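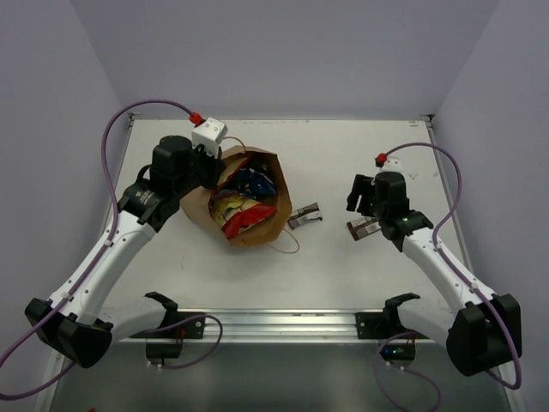

Fig. 6.1 A paper bag holding glossy packets, on a white work surface between two robot arms.

Chapter 6
Getting the Heat Out

I ruined my first high-power LED in under a minute. I had wired it up properly, checked the current twice, and then left it lying on the bench with nothing behind it while I went to find my notebook. When I came back the light had gone a sulky blue and there was a smell I can still call up whenever I like. Chaiwat Nilsuwan, who taught me most of what is in this book, picked the thing up with tweezers and asked me where I had expected the heat to go.

I hadn't expected it to go anywhere! I'd been told LEDs were "cool" light sources, and in one sense they are. Very little heat comes out of the front with the beam, as it does with an old filament lamp. But a good share of the electrical power you put in still ends up as heat, and it's made in a chip you could lose under a fingernail. It has to leave through the back, by conduction, and every layer it crosses on the way slows it down.

So this chapter is about those layers. We'll start at the junction, work out through the solder and the board, and finish at the fins of the heat sink, where the air takes over. I'll use the word "resistance" a lot, and I mean thermal resistance, measured in kelvins per watt. If you were happy with Ohm's law in Chapter 2 you already know the sums: temperature difference takes the place of voltage, heat flow takes the place of current, and layers one behind the other simply add up.

Try one now. Suppose a lamp sheds 6 watts of heat in a room at 25 degrees, and the whole path from junction to air comes to 10 kelvins per watt. The junction sits 60 degrees above the room, at 85. Now swap in a poor heat sink that doubles the total (easily done, I've bought several) and you get 145, which is too hot for a lot of parts.

Later on we'll look at the Talen downlight and the Pritumcombe street lamp, two designs with very different ideas about fins, and at a set of readings I took over 1,000 hours of running. You'll need Table 6.2 for the exercises, so put a bookmark in it.

6.1 The junction and what sits under it

Let's begin with the chip itself.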